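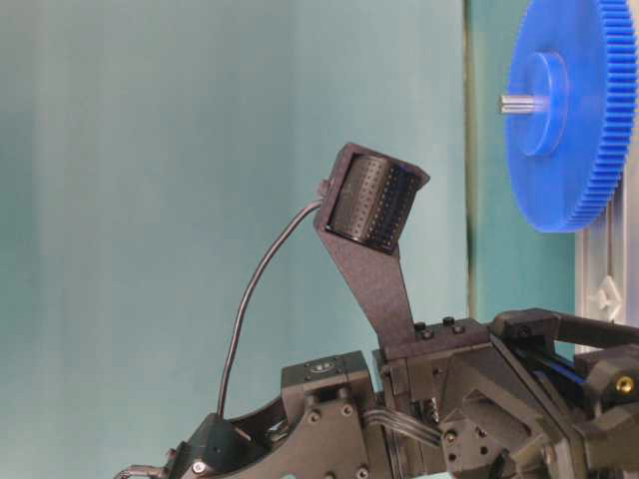
Fingertip sensor with dotted pad, blue gear at right.

Minutes of the Regular Meeting
Uibo Street Tenants' and Owners' Association
May 22, 2020
Held by telephone

Called to order at 6:35 p.m. by the chair. Quorum was confirmed by roll call. One owner joined late and asked that the roll be read again. It was not.

1. Minutes of the March meeting

Approved with one correction. The March minutes said the members "welcomed" the new parking plan. Several members did not recall welcoming it. The word was changed to "heard."

2. Laundry room contract

The manager reported on the offer from Kavetti, the company that wants to replace the coin machines in the basement with card machines. Kavetti would supply the washers and dryers at no charge and keep a share of the income. The manager recommended signing before the end of the quarter.

The secretary, who had read the whole contract, had questions. The letter that came with it says the building will "earn more from day one." The contract itself sets no minimum payment to the building. It lets Kavetti raise the price of a wash with two weeks' notice and no vote by us. The term is seven years and renews by itself unless we write to them in a certain window, which is described on page 11 and again, with different dates, on page 14.

The manager said these were standard terms. A member from the third floor asked whose standard. The manager said the industry's.

Members also asked what happens to a balance left on a card when a tenant moves out. The contract does not say. The manager thought it could be refunded by mail. He was asked to get that in writing.

There was discussion of whether the present machines are worn out. The manager said they are near the end of their life. The service log shows two calls in the past year, one for a jammed coin slot and one for a sock in the drain. Several members felt this did not sound like the end of anything's life. Another said the left dryer takes two cycles to dry towels and has done so for years, and she would sign with anyone who fixed it.

Motion to table the contract until Kavetti answers in writing on price increases, renewal dates and card refunds. Carried, one opposed.

Action: manager to send the questions. Secretary to draft them, so that they are the questions that were asked.

3. Water bills

The water bill for the last period was higher by $242 than the one before it. The manager put this down to people being home more. The chair said that was likely part of it. The owner in the garden unit pointed out that the toilet in the basement washroom has been running since winter, that she has reported it, and that she can hear it from her bedroom.

The manager said a plumber had looked at it. Asked when, he said he would have to check. Asked whether there was an invoice, he said he would check that too.

Agreed that the toilet be fixed before anyone writes a notice to tenants about shorter showers. The draft notice was withdrawn.

Action: manager to have the toilet repaired and send the invoice to the secretary.

4. Entry system proposal from Skitel

Skitel has offered a phone-based entry system to replace the buzzer panel. Their brochure was sent out with the agenda. It promises "peace of mind for 100% of residents." The secretary asked that the minutes record that at least two residents do not own a smart phone, and that their peace of mind had not been looked into.

Main points raised:

The monthly fee is quoted per door in one place and per unit in another. The building has 4 doors and many more units, so the difference matters a great deal.

No one could say what happens when the internet is down. The brochure shows a happy family walking into a lobby.

The system keeps a record of every entry. Skitel says the record is kept "as long as needed." Members wanted to know needed by whom, and for what.

The present panel works, apart from the button for 2C, which has to be pressed hard.

The chair spoke in favor of learning more, as packages have gone missing from the lobby. A member asked how a new panel would stop this when most packages are left outside the front door. The chair agreed it might not.

Motion to decline the proposal and repair the button for 2C. Carried. The chair abstained.

5. Roof

The roofer's report was received. It recommends full replacement. The roofer who wrote it also sells roofs, and the members noted this. The report says there is "widespread failure" and then lists two spots, both near the north drain, both of which were patched last fall by the same firm.

A member with some building experience said the roof could well be close to needing work and that we should not wave the report away only because we dislike the number at the bottom. This was taken as fair. He also said he would not pay that number.

Agreed to get a second opinion from someone who will inspect for a fee and has nothing to sell us. The manager mentioned Vestemer, who did the survey on the building across the street. The owner from the third floor asked if the manager has any ties to Vestemer. He said no. So recorded.

Action: manager to get a written price for inspection only.

6. Shared garden beds

The beds will stay open this summer, one household at a time. A sign-up sheet will be posted by the back stairs. A member doubted that anyone would follow the sheet, as they did not last year. She was asked if she had a better idea and said a bell. There was no second.

The hose is missing its nozzle again. Whoever has it is asked to put it back.

7. Other business

A tenant asked by letter for the bike room to be cleared of bikes that have not moved. The last time this was tried, tags were put on the bikes, the tags were taken off, and nothing else happened. The chair proposed tags again. The members were not hopeful but agreed, on condition that a deadline be printed on the tag and that the secretary keep a list with the location of each tagged bike.

A request to paint the stairwell "a warmer color" was put off until the roof figures are known.

The late-joining owner asked for the results of item 2 to be repeated. They were repeated.

8. Next meeting

To be held by telephone again. The manager's written answers on items 2, 3 and 5 are due to the secretary one week ahead, and will be sent to all members as received, with no summary.

Adjourned at 8:20 p.m.

Submitted by the secretary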